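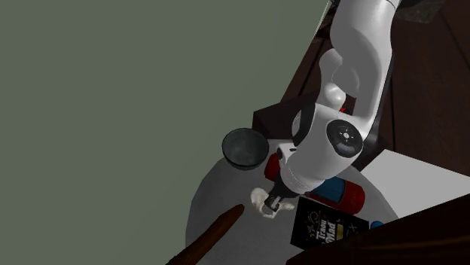

Godwood fans, clear your shelves: the long-lost radio serial is coming back

The fantasy saga Godwood is getting its missing chapter at last. Kiltine, the small audio label that has looked after the series since the books went out of print, has confirmed that the original radio serial, The Winter Ferry, will be released in full for the first time next March.

It's a lovely bit of news for anyone who grew up with the river clans and their endless squabbles over the crossing. The serial went out once, late at night, and was never repeated. Most of us know it only from the novel that came after, which skips straight over the ferrywoman's trial and picks up the story two winters later. That trial is all here, along with her brother's speech on the ice, a scene older listeners have been quoting (and misquoting!) on message boards for years.

Writer Catrin Dafis, who adapted the serial from her own short story, has recorded a new introduction for each part and says she was nervous about pressing play.

"I expected to wince all the way through," she said. "Then the bells came in at the start of part two and I was back in that tiny studio with my coat on. I'd change half the jokes, but I wouldn't touch the ending."

The release runs to 553 minutes, with 30 minutes of unused material tucked in at the end. There's a longer version of the Grinov market sequence, plus two songs dropped when the running order changed. One of them, The Salt Road, is a proper earworm – we were sent a short clip and have been humming it ever since.
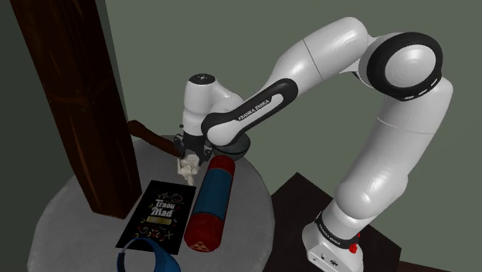

A new voice for Collet

One part needed more than a clean-up. The tape holding most of the scenes with Collet, the smuggler turned schoolteacher, was too badly worn to use, so her lines have been recorded again from the surviving script. The original cast can still be heard in everything else.

Sound editor Adom Agbeko spent months fitting the new recordings around the old ones, and the sample scene we heard is a joy. Collet has always been the warmest character in the saga, and her quarrel with the ferrywoman over the stolen lamp crackles along as if both were standing in the same room.

"The old actors leave such good pauses," Agbeko said. "You can hear them listening to her. All I had to do was keep out of the way."

What you get

The serial will be sold as a download and as a boxed set of discs. The box comes with an 80-page booklet containing the full script, Dafis's notes on the clans and a redrawn map that finally puts Grinov on the correct side of the river. A run of 500 boxes will be signed by the author, and orders for those open on 18/08/2020 through the Kiltine website. Unsigned sets and the download will follow later in the year, for delivery in March. 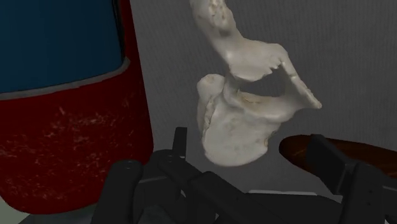 A pale bone with a hooked projection, above a black gripper.

Kiltine is also asking listeners to get in touch if they taped the first broadcast at home. Part four has a short gap near the end, covering the walk back from the lighthouse, and any recording of it would be gratefully received, hiss and all.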